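Questions I get about the Wultdale seed swap

Do I have to bring seeds to take seeds?
Nope! Come empty-handed your first year if you need to. I did, and went home with 39 packets and no plan.

When is the next one?
In March, at the hall in Trerkholm. I'll post the day once Mercedes Espinoza gets the key sorted out.

Can I bring store-bought packets?
Sure, opened or not. Just write the year on them. Old onion seed is mostly a heartbreak, so please leave anything past 3 years at home (tomatoes I'm more relaxed about).

How do you save the Dudek bean?
Let the pods go brown and papery on the vine, then shell them and leave the beans on a plate for a couple of weeks. If your thumbnail dents one, it needs longer. I keep mine in a jar in the hall closet - the kitchen gets too steamy.

How many packets change hands?
We logged 3,057 last time, and I'd guess around 1,000 of those were squash. We have a squash problem. 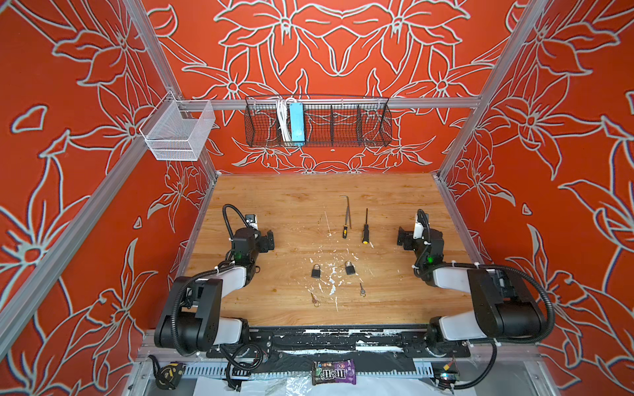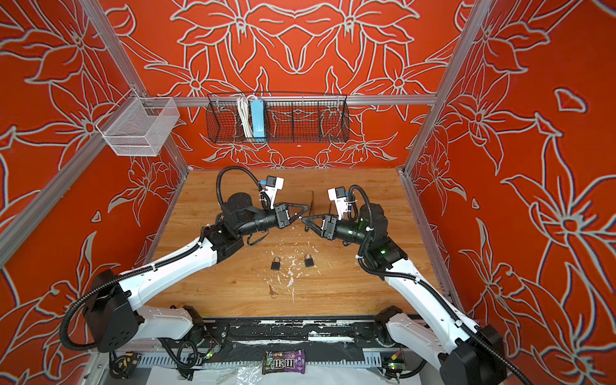

What about potatoes and garlic?
Garlic yes, potatoes no. Blight went through half the gardens out by Tidemel one summer and I'd hate to hand that to anybody in a paper bag.

Can I mail you seeds instead?
Yes, but use a padded envelope! Peas get crushed in the sorting machines. Put your name and the variety inside, on paper, in pencil.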